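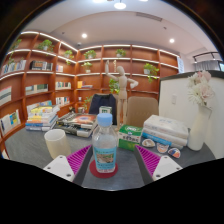
Reading your own draft out loud is the cheapest edit you'll ever get, and I put it off for years because I felt silly talking to a table. Then I finished a 200-page family history (my grandparents' years in Poltstead, mostly) and sent two chapters to my friend Abílio Bettencourt, who called me up and read one of my sentences back to me. It had three "which"es in it. Ouch! So now every long thing I write gets read aloud from start to finish before anybody else sees it. You don't need much in the way of gear: the pages, a pencil, and a bottle of water standing on a coaster, a red one if you're me. A few paperbacks off to the side are handy too, for when you forget how other people punctuate dialogue.

Print it first

I know, paper. But I read much faster on a screen and my eyes skip, which defeats the whole purpose. Print on one side only, and change the font to something you didn't write in. I write in a plain sans serif and print in something bookish with wide margins. It makes the text look like it belongs to somebody else, and you get a lot less polite with it.

Number the pages. I once dropped a whole chapter on the stairs and spent my evening putting it back in order by guesswork.

Pick your time

My voice is useless before 10 a.m. and my patience is gone by dinner, so I read in the late morning. Yours may be different! Try a couple of slots before you settle. Two chapters in a sitting is my limit, and if they're long ones I'll stop after the first and go for a walk.

Read slower than feels normal, like you're reading to someone who's peeling potatoes and can't look up. Say every word that's on the page, including the little ones. If your mouth wants to say a different word than the one you typed, go with your mouth — it's usually right.

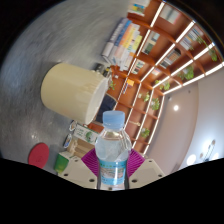 And don't stop to fix things. This is where I went wrong the first time around, because I'd hit a clumsy line, rewrite it on the spot, rewrite it again, and half an hour later I was still on the same page with no idea what the chapter sounded like. Make a mark and keep going. I use these:

A wavy line under anything I stumbled over.
A circle around a word I've heard too recently.
A B in the margin where I got bored.
A question mark where I couldn't remember who was talking.

The B is the one I use most, I'm sorry to say. There was an entire page on the Brakesa ferry timetable that got a B at the top, a B in the middle and a big one at the bottom. Gone now, apart from one line about my grandmother missing the last boat.

Take breaks before you croak

Sip between scenes, and put the pages down when you do it. Room-temperature water works better for me than cold, and coffee makes me race. If you start mumbling, you're done for the day, so write the page number on a sticky note and quit there.

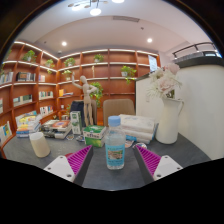 Bottle about two-thirds full, cup to the left.

Swap for the hard parts

Some chapters you know too well to hear. For those, get someone else to read while you follow along with your own copy. Tin-yau Poon did my two funeral chapters over the phone one December, and every place he paused in the wrong spot turned out to need a comma or a whole new sentence. Don't correct your reader and don't explain the jokes. Just mark where they trip.

Typing it all in

Wait a day, then go through the marks from the front. Wavy lines first (usually quick), then circles, then the question marks. I leave the B's for last and cut before I try to rewrite. Then print the chapters that changed the most and read only those aloud again. Keep the old marked-up copy until you've checked every page against the new one.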